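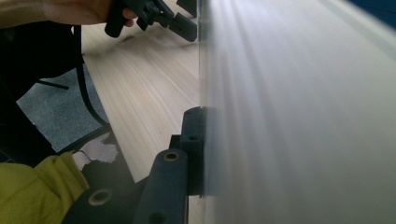 *Two hand-held grippers and a pale sheet at a wooden tabletop.*

Vendors like to quote a single success rate for household chores. I have stopped reading past it. A rate without a definition of the chore is a number about the test bench, and thin, flexible material is where the definition matters most.

Rigid parts are largely a solved problem. A bracket has one shape, and once its pose is known the grasp follows. A sheet has as many shapes as you care to record. It sags under its own weight, hides its far corner and blocks the view of a close camera. The fingers can close on one layer or two, and few grippers can tell which.

Ursina Mösli, who ran the folding trials at Gedarmont, reported 96 clean folds out of 100 when each sheet started flat and squared to the table. Started from a heap, the same system managed 51. Both figures are correct. Only the second describes laundry.

Kojo Addo of Ferkeo objects that people do badly on their first attempts too, and that training on human demonstrations closes the gap. I accept part of this. Demonstrations made with hand-held grippers give up most of the fingers a person normally uses, so the recorded motion is one a machine could copy. His own heap figure rose to 62 that way. But a person who drops a corner feels it go and has it back within a second. Most arms finish the motion holding nothing.

My position is that machines can do parts of chores now, on a shop floor where someone has already squared the stack. For the home, I would ask for two figures before buying: the rate from a heap, and the rate of recovery after a dropped corner. Gape publishes the first – Trarkness publishes neither.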